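**Sealing a stone benchtop – worth it or not?**

**hrefna_h** – 5 June 2024

Hello all, long-time reader and first-time poster, so please be gentle! We've just bought a little place in Drarndale and the kitchen came with a dark stone benchtop that I've fallen completely in love with. The previous owners left a half-used bottle of Clendik sealer under the sink and no instructions whatsoever. My neighbour swears you must reseal every January without fail. My sister says it's all a con and she's never sealed hers in her life. I do a lot of baking, there's always lemon juice or beetroot about, and I'd hate to ruin it in our first year. What do you all do?

Hrefna

**Loïc Coste**

Welcome, Hrefna! Lovely to see another Drarndale face on here. I'm with your neighbour, more or less. Do the water test first: put a spoonful on the bench, have a cuppa, come back and wipe it off. If there's a dark patch where the water sat, it's thirsty and wants sealing. If there isn't, leave it alone for now. I do mine after the Christmas visitors have gone home, when the kitchen's quiet and I can bear to have everything off the bench for a night.

**bakker_bench**

Sorry Loïc, have to disagree with the yearly business. I fitted benchtops for Bakker for six years and saw far more trouble from too much sealer than too little. People pour it on, don't wipe it back, and then ring up cross because there's a cloudy film all over their lovely stone. Two thin coats when it goes in, buff it properly, then forget about it until the water test tells you otherwise. And please bin the half bottle – you don't know how old it is.

**Loïc Coste**

Fair enough on the cloudy film, I've done that one myself and spent a whole weekend rubbing it off with a tea towel! But I did say water test first, so I don't think we're as far apart as all that.

**rosario.correia**

Could I ask what sort of stone it is, Hrefna? It matters a great deal. Granite will forgive you nearly anything. Marble won't, because lemon juice etches the polish itself and no sealer on earth will stop that. I paid $131 for a fancy tin once, thinking it would save me, and the first batch of marmalade left a ring I can still find with my eyes shut. I've made my peace with it now (my grandmother's bench was covered in marks and I loved every one).

**hrefna_h**

Oh dear, I don't know what it is! The agent only said "natural stone". It's grey with pale lines through it, if that's any help. I did the water test and there was a faint shadow afterwards, though it had gone by bedtime.

**Gwen Bodin**

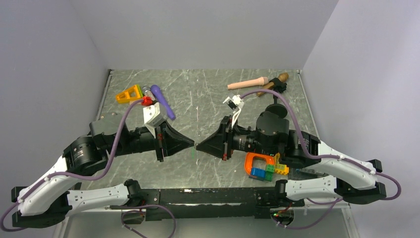
Grey stones are awfully hard to pick by eye, Hrefna, so I wouldn't go by the colour alone. I looked at samples for months before we did our kitchen and got it wrong more often than right. If your pale lines are like the white veins running across the grey top there, I'd treat it as marble until someone tells you otherwise, and keep the lemons on a board. A stone yard will usually have a look if you bring in an offcut, and it's worth checking the back of the cupboards in case the old owners left one.

**bakker_bench**

Good advice about the offcut, but I wouldn't call anything marble from its veins. Plenty of quartzite has them, and so does the man-made stuff, which doesn't want sealing at all. The faint shadow makes me think it's the real thing.

**Gwen Bodin**

I did say until someone tells her otherwise! Boards are cheap, that's my only point.

**hrefna_h**

You're all very kind. No offcut in the cupboards, but I did find a Kistonard receipt for $200 with "bench" scribbled on it, so I'll give them a ring tomorrow and see if they remember the job. Lemons are on a board in the meantime.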